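Bin Picking Data Collection: Gallery
Grolleo Project, Manipulation Laboratory, Clomville

The Grolleo project gathers examples of grasping for a learning system that is intended to pick mixed household goods from open bins.

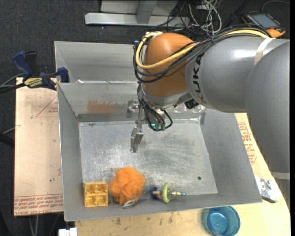

Station A. The KUKA arm over the picking bin, gripper holding nothing. Three items lie along the front side: a yellow-orange plastic block, an orange mesh bath pouf and a small toy in blue, green and teal.

About the Collection

Most of the laboratory's earlier work on grasping relied on simulated objects. Simulation remains useful for testing software, and the project continues to use it for that purpose. It is less useful for goods that fold, compress or tangle, and these make up a large share of what a household order contains. The Grolleo project was therefore set up to record attempts on physical items, with a full-size arm, under conditions that stay the same from one attempt to the next.

The object library holds 304 items. They were bought from ordinary stores and were selected by Melahat Altıntaş to cover a range of shapes, weights and surfaces. Rigid items such as plastic blocks serve as a baseline. Soft items, including bath poufs, sponges and folded cloths, are included in every session. Items with clear or shiny parts form a third group, as they are frequently misread by depth sensors.

A session consists of 1,000 attempts. Each attempt is stored as a separate record, whether or not an item was lifted. Failed attempts are kept in full. Earlier collections at the laboratory discarded them, and the resulting models were found to be overconfident when presented with items near a wall or in a corner.

The Station

The station is built around open metal bins placed next to each other. An item lifted from one bin is released into the other, and when the first has been cleared the direction is reversed. This arrangement allows a session to continue for long periods without an operator handling the items. It also means that the starting position of each item is the result of a real drop, which gives a wider spread of positions than placement by hand.

The bins are checked for movement before each session. A bin that has shifted even slightly will cause the recorded positions to disagree with the camera view, and all attempts made after the shift must then be corrected or set aside. Clamps are inspected at the same time. Erhan Tuncer is responsible for the station and signs the setup sheet.

Cables along the arm are given enough slack for the wrist to turn through its full permitted range. The motion planner excludes wrist positions that would pull them tight. These limits are saved with the session so that users of the data can tell which approaches were available to the arm and which were not.

What Is Recorded

Every record contains the following material:

Color and depth images of the bin before the attempt
Color and depth images of the bin after the attempt
The planned path of the arm and the path that was followed
Finger opening at the start and end of the grasp
The reading from the wrist force sensor
A result label, with the name of the person who checked it

The result label is assigned first by software, which compares the two sets of images. A reviewer then confirms or changes it. Songül Güler leads the review and has prepared the written guide that reviewers follow. The guide gives particular attention to partial results: an item lifted and then dropped, an item dragged along the wall of the bin, and an item caught by a cord or loop instead of by its body. The last of these is labeled separately. A lift by the cord may succeed, but it is not a grasp that the system should be taught to prefer.

Items Near the Walls

Items that come to rest against a wall are the main subject of the present round of work. The gripper must approach them at an angle or slide a finger between the item and the metal, and either choice brings the hand close to the sheet. Approach speed is reduced in this zone. The force limit is also lowered, and an attempt that exceeds it is stopped and recorded as a contact stop.

Contact stops were once treated as faults and removed. They are now part of the collection — a model trained without them has no means of learning where the wall begins to matter. Ronaldo Pangilinan wrote the software that saves the arm position and force reading at the moment of each stop, and he maintains the tools used to replay them.

Scratches and scuffs on the bin floor are left as they are. Polished metal produced uneven depth readings in early trials, and a worn surface is closer to what the system will meet in service.

Use of the Data

The records are divided into 5 parts. Four are used for training and one is held back for evaluation. The division is made by item, so that no item in the evaluation part appears in training. Results on unfamiliar items are reported separately for rigid, soft and clear or shiny goods, as a single figure for all three has proved misleading.

Training is carried out with Toredeck, the laboratory's own software for managing robot records. Each trained model is returned to the station and tested on the same arm and in the same bins. Attempts made during these tests are added to the collection after review and carry a mark that identifies the model in use.

Access

Partner groups may request the reviewed records through the project office. Requests should name the intended use, the groups of items required and the person who will be responsible for storage. Raw records that have not been reviewed are not distributed. The Tokgöz format is used for all shared files, and a short reader program is supplied with them.

Visits to the station can be arranged between sessions. Visitors are asked to remain outside the marked floor area while the arm is powered and to leave items in the bins untouched.

Project lead: Shengli Qin
Station and safety: Erhan Tuncer
Object library: Melahat Altıntaş
Review and labeling: Songül Güler
Software: Ronaldo Pangilinan

The next session is planned for November and will add further soft items with cords and loops.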